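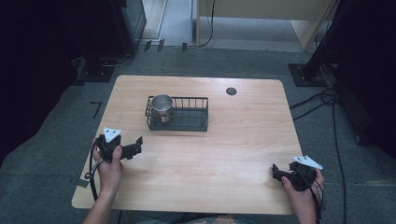
Why is a basket made of wire when a box would hold the same things?

A wire basket weighs less than a solid metal box of the same size, lets air pass through its sides, and lets you see what is inside without lifting anything out.

What wire is

Wire is metal that has been pulled into a long, thin shape. The metal starts as a thick rod. A machine pulls the rod through a hole that is slightly smaller than the rod, and the rod comes out thinner and longer. Then it goes through a smaller hole, and another. This is called drawing, although it has nothing to do with pencils.

To make a basket, wire is cut into pieces and bent into shape. Where two pieces cross, they can be joined by welding. In one kind of welding, electricity heats the metal at the crossing until the two pieces become one.

The parts of a basket

The rail is the bar that runs around the top. It keeps the sides from spreading apart when the basket is full. The bars are the thin uprights below it. The base is the bottom, and it may be open or solid. In a basket with a solid base, small objects such as paper clips do not drop through. They can still get out between the bars if they are thin enough.

The distance between two bars is called the gap. An object stays in the basket if it is wider than the gap. A pencil lying on its side stays in, but a pencil pointing straight at the gap may slide out.

Why a cup goes in the end

A steel cup standing in the end of a basket has bars close to it on more than one side. If the basket is pushed, those bars push the cup along with it. A cup in the middle of a wide basket has space all around it and can tip over.

Tall things tip more easily than short things of the same width. You can test this with 2 empty plastic cups and some pebbles.

1. Stand both cups on a table.
2. Put four pebbles in the bottom of one cup.
3. Push each cup gently near the rim with one finger.
4. Compare how far each one leans before it falls.

The cup with the pebbles is harder to tip. The pebbles add weight, and they add it low down.

The rolled rim

Look at the top edge of a steel cup. On many cups the metal curls over on itself. Sheet steel is thin, and a cut edge can be sharp. Rolling the edge hides the sharp part and makes the rim stiffer, so the cup keeps its round shape.

You can copy this with paper. Hold a flat sheet by one end and it droops. Roll one long edge over a few times, hold it again, and it droops less. The amount of paper is the same and only the shape has changed.

Why steel is shiny

Light bounces off a smooth metal surface in an orderly way, so you can see reflections in it. The side of a cup is curved, and that changes the picture. Things look squeezed from side to side. If you turn the cup to lie on its side, they look squeezed from top to bottom.

Stainless steel stays shiny longer than plain steel. It contains a metal called chromium, which joins with oxygen from the air and forms a very thin layer on the surface. The layer helps stop rust.

The hole in the table

Some tables have a small round hole near one edge. It is called a grommet hole, and it lets cables pass through the tabletop. The hole is usually placed near the back, away from where people put their hands. A ring or cap is often fitted to cover the rough edge.

Words to know

Chromium: a hard, shiny metal used in stainless steel.
Drawing: pulling metal through a hole to make it thinner.
Rail: the top bar of a basket.
Weld: to join pieces of metal, usually with heat.

Text by Montserrat Carrasco. Checked by Ketill Holst.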